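Reading time: 8 min

4.3 The finger that would not let go: a fault in the hand-held gripper

We had hoped to keep this section short. When the study was planned, the hand-held gripper was the one piece of equipment we thought we could stop worrying about, having used it through most of the winter at the Stusberg bench with no trouble worse than a loose screw. The arm, the learned controller and the tidying task itself were all newer and, we felt, far more likely to let us down. What follows is therefore a rather humbling account, and we give it at some length in the hope that other small groups who print their own fingers may be spared the weeks we spent looking in the wrong place.

The task, as set out in Section 3, is a simple one to describe. A person holds the gripper, picks up a small item from the table, carries it to a storage bin and lets it go. Recordings of many such carries are used to train the controller, which then tries the same thing on the robot arm with the same pattern of finger. We collected 156 carries in the first round, spread over several sessions and shared between the authors, and we trained on all of them.

The first sign of trouble came from the arm and only later from the people. In the evening trials in March, the arm would carry an item quite nicely to the bin, open its fingers, and then stay there. It hovered over the rim, closed, opened again, and sometimes gave a small sideways shake before it moved off. We were, I am afraid, rather charmed by this to begin with (one of us called it "dusting its hands") and it went into the notebook as a curiosity. It became less charming when the shake grew large enough to knock the fingers against the rim of the bin, and the trial on the Sunday had to be ended with the stop button after the arm pushed the bin along the table and kept on pushing.

Our first thought was the controller, and we spent a good while on it. We retrained with a different random seed, then with a shorter history, then with the sideways motion limited. Each of these made the shake smaller or later, and none of them made it go away. Our second thought was the tracking of the gripper's position, and a whole afternoon went into checking that against a ruler, which did nobody any harm but found nothing either. Only then did Yoshinori Katayama suggest that we stop looking at what the arm was doing and go back to watch what we had been doing ourselves.

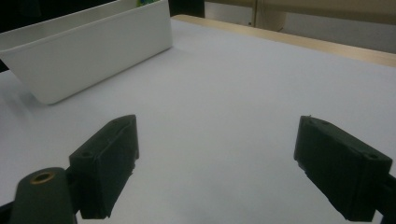

Figure 7. The hand-held gripper with its fingers open over the bare tabletop; the storage bin is at upper left.

This proved to be very good advice. Going back through the recordings with the sound off and at quarter speed, we found the shake in our own hands. In 8 of the carries the person opened the fingers over the bin, the item stayed where it was against the inner face of one finger, and the person, quite without thinking, gave the gripper a little flick to free it. None of us remembered doing so. It is the sort of thing one does with a sticky spoon over a saucepan, and it had been copied faithfully into the training set as if it were part of the job.

Eight out of 156 may sound too few to matter, and we said as much to one another at the time. The difficulty is that they all fell at the same point in the task. For the greater part of each carry the recordings agree with one another, and a few odd moments are smoothed away. Over the bin, at the instant of letting go, there is much less to learn from, as most people move off smartly once the fingers are open. The recordings with a flick in them are also the ones that linger there longest, and so they gave the controller a far larger share of its examples of that moment than the bare count of carries would suggest.

That left the question of why the items had stuck in the first place. Here the cause was a humble one. The fingers are printed blocks, and the pads are printed in one piece with them, so that the grip depends on the surface as it comes off the printer. The file we use was altered at Grultville some time ago to print faster, with coarser layers, and the change was passed on to us in a message that all of us had read and none of us had taken to heart. On a coarse print, the edges of the layers catch. A soft item such as a cloth ball or a felt block can be held on them quite firmly, even with the fingers well apart. A hard item drops away cleanly. All eight of the sticking carries used a soft item, which we could have seen on the first day had we sorted the recordings by item and not by session.

We tested this in the plainest way we could think of. Two pairs of fingers were printed, one from the coarse file and one from the older, finer file, and the same felt block was gripped and released over the table again and again with each pair by a person who had been asked to keep their wrist still. With the coarse pair the block hung on in 7 releases out of the first twenty. With the fine pair it fell every time. We then rubbed down the inner faces of the coarse pair with fine sandpaper and tried once more, and the block again fell every time, although we would not like to promise how long that lasts. Printed edges wear and chip with use, and a chipped edge can catch a fibre just as well as a coarse layer can.

We should say something about safety, because the event on the Sunday could have been worse than it was. The arm is slow and its force is limited, and the person watching it had a hand on the stop button, as our bench rules require. Even so, the bin had travelled almost a hand's width before the button was pressed. When we asked why, the answer was a fair one: the arm had been shaking over the bin all evening, and it was hard to tell a shake that was usual from one that was not. We had grown used to a fault and had even grown fond of it. Our force limit, meanwhile, was set with a solid table in mind, and an empty bin slides at well below that limit, so the arm never felt anything it had been told to object to.

Four changes were made as a result, and all of them are in force for the experiments reported in Section 5.

First, the fingers are now printed only from the finer file, and the coarse one has been taken off the shared drive altogether. Second, the inner faces are wiped and looked over under a lamp before each session, and a finger with a raised burr on its gripping face is either rubbed down or replaced. Third, the bin is held by a low stop screwed to the table in every trial with the arm, which gives the force limit something to push against. Fourth, any unplanned movement over the bin that lasts longer than two seconds ends the trial, whether or not it appears to be doing any harm.

We also removed the eight carries and trained again on the remainder. The hovering disappeared almost entirely. It did come back on one occasion, during a long run with a knitted item borrowed from the Figueiredo set, and we found on listening to the sound track that the person making one of the recordings could be heard tapping the gripper on the rim of the bin. That recording had been passed as clean because the item had in fact fallen. It has since been removed as well, and we now listen to the recordings as well as watching them, which is slower but rather more pleasant with a cup of tea.

A fair objection, raised by a reader of an early draft, is that the flick is a perfectly sensible thing to do with a sticky finger, and that a controller which has learned it has learned something useful. We have some sympathy with this. If the arm flicked only when an item had stuck, we might well have kept it. The controller has no good view of the inner face of the finger at that moment, however, and could not tell a stuck item from a dropped one, so it flicked in either case. Teaching it the difference would need a sensor in the pad or a second view from the side. The group at Gremgate have kindly offered us the loan of a pad sensor, and we hope to report on that separately once we have worked out where the wire should go.

12 shares | 4 comments

Related items
Keeping a bench notebook that other people can read
Soft items, hard items: a second look at the Figueiredo set
Setting force limits for things that slide
Notes from the Gremgate pad sensor trial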